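Board: Kitchens and Storage
Topic: Open baskets or a proper drawer for onions and potatoes?

marrowfat
Posted 20th March
We're redoing the end of our kitchen and I have a gap 600 mm wide next to the back door. The plan was a Trivotora pull-out drawer unit, but I'm now wondering if I'd be better with a plain shelf and wire baskets for the veg. The drawer is £146 and the baskets would be a lot less. Anyone got either? The back door gets the afternoon sun, if that matters.

tilly_pantry
Baskets, every time. I had a drawer in the last house and the potatoes sprouted at the back where I couldn't see them. With wire you can see what needs eating and the air gets round it. Wipe them down now and then and that's all there is to it.

oldgasring
Disagree. Potatoes want the dark. By a sunny back door they'll be green in no time if they're sitting in open wire. Onions are fine in a basket, potatoes are not. If it has to be baskets, put the potatoes in a paper sack inside one.

marrowfat
I hadn't thought about the light. Could I put a lid of some sort on?

tilly_pantry
Yes, a piece of board does it. I've got one on mine and it gives you somewhere to put a bowl down as well, so you don't lose the space on top. Have it cut a touch bigger than the basket or it slides in at one corner.

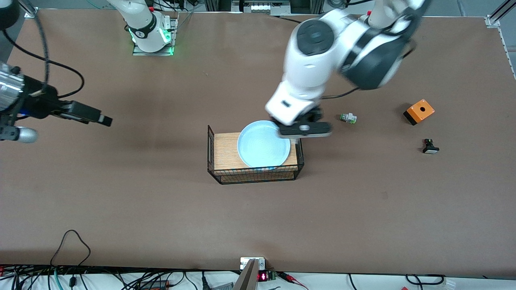

The other thing is depth. Don't buy deep ones. Anything much deeper than a washing-up bowl and the stuff at the bottom gets squashed and forgotten, same as in a drawer. Two shallow ones side by side are better.

oldgasring
A lid still lets light in at the sides, so it only half solves it. I'd go for the drawer. Mine is a Nadar, nine years old, with slots cut in the back panel for air. No trouble with it apart from one runner, which I replaced.

branston44
Which runner did you use? Mine is the same make and has started dropping on the left.

oldgasring
Flustasov, the soft-close ones. You have to move one screw hole but otherwise they go straight in.

halfpint_hilda
Whatever you choose, keep the onions and potatoes apart. My mother always kept them together and always had sprouting potatoes. I use the cupboard under the stairs for potatoes and a basket in the kitchen for onions and garlic.

branston44
I've kept them together for years and they're fine. We eat them within the week though, so I suppose they never get the chance.

marrowfat
No cupboard under the stairs here, it's a flat. I measured again last night and there's a pipe along the back, so I lose 133 mm of depth. The Trivotora drawer won't go in without cutting it about.

tilly_pantry
Then that's your answer – shelf and baskets.

oldgasring
Or a shallower drawer. Zukville do one for boxing round pipes. I still wouldn't have potatoes in open wire by that door.

marrowfat
I'll look at the Zukville one, but it will probably be a shelf with onions in a basket and potatoes in a sack on the floor behind a curtain. The fitter can't come until May, so there's time to change my mind.

halfpint_hilda
Check the sack for damp if it's on the floor by an outside door. A couple of battens underneath will do.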